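Wekano Hand Gripper - Set-up Guide
Section 4: Fitting and checking the finger pads
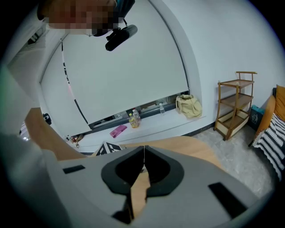
Before you start

Find yourself a table with a bit of elbow room and give yourself an unhurried half hour or so, as the pads are much easier to fit when you aren't racing the clock. You'll want the gripper body, both rubber pads, the 2 mm hex key and the four short screws from the Jollard parts bag (the long ones are for the handle, so put those safely to one side).

1. Take the battery lead out and leave it out until step 5.

2. Look at the backs of the pads. They are a mirrored pair, and each has a small L or R moulded into it. Hold them with the hollow sides facing each other and you'll soon see which goes where.

3. Push each pad onto its finger until it sits flat. It can be a snug fit the first time - a little warmth from your hands helps the rubber along.

4. Put in the screws, two to a side, and turn them until they just stop. Please don't lean on the key.

CAUTION: The screws go into plastic. If one starts to spin freely, take it out and fit the next size up from the spares bag.

5. Close the gripper by hand. The pads should meet in a straight, narrow seam from top to bottom. If they meet at one end only, loosen that side, nudge the pad across and try again. Once you're happy, plug the battery lead back in.

6. Squeeze the trigger slowly, 18 times, and then check the screws once more.

Note: New pads may feel slightly slippery. Wipe them with a damp cloth and let them dry - no solvents, please, as these make the rubber go hard.

Guide last revised 2026-03-29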